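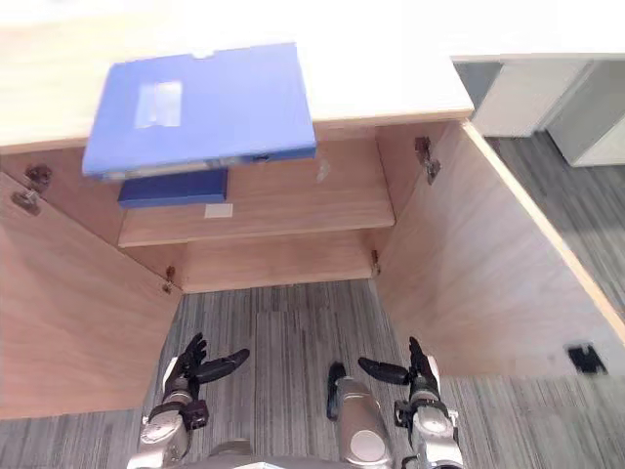
Ticket: Session times showing wrong on the Hosness Writers' Festival schedule page
Opened by: Nélida Gallardo, programming
Assigned to: Ebbe Holmgren, web
Priority: High (box office opens 30th July)

Hi Ebbe, sorry to land this on you when I know you've got the author bios to finish as well. A few people have rung to say the poetry readings are listed for the middle of the night, and sure enough, when I look at it from home, so they are! The printed program is fine, bless it. It only seems to be the online schedule, and only the sessions we brought across from the Garnerano spreadsheet in February.

Ebbe: No trouble at all, Nélida, and thanks for checking the printed one first, that saved me a fair bit of worry. I've gone through the import and 61 of the 87 sessions came in with no time zone attached, so the site is treating them as London time. The ones Apinya typed in by hand are all correct.
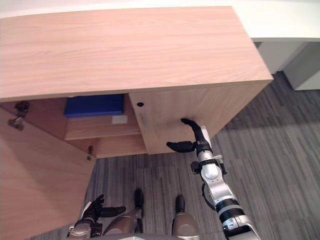 Cabinet with its left-hand door open.

Ebbe: I've set the default zone to ours and run the import again on the test site. The poetry readings are back in the evening where they belong, but two sessions are still off, both of them translation panels. I suspect the cached copy, so I'll clear that and have another look after lunch.

Apinya Thammasiri: Those two were entered twice, I'm afraid, once under the author and once under the translator. That was me, back when we weren't sure who'd be chairing. I've deleted the spare listings and kept the ones under the translator.
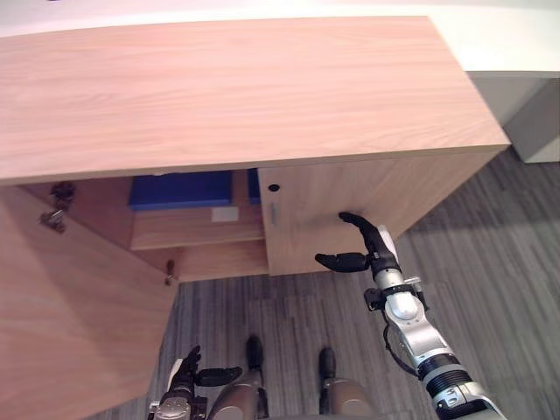

Do people who have already saved a session to their personal calendar need to do anything?

They should remove the session and save it again from the corrected page, as the old calendar entry won't update by itself.

Ebbe: Live site is updated and all the times match the printed program. Closing this one, but do reopen it if anyone else rings.

Recent tickets
Author photo missing for Chaiwat Prasertsri
Kamolrat Prize longlist page won't load on phones
Newsletter sign-up sends two welcome emails
Change of venue name to Gramier Hall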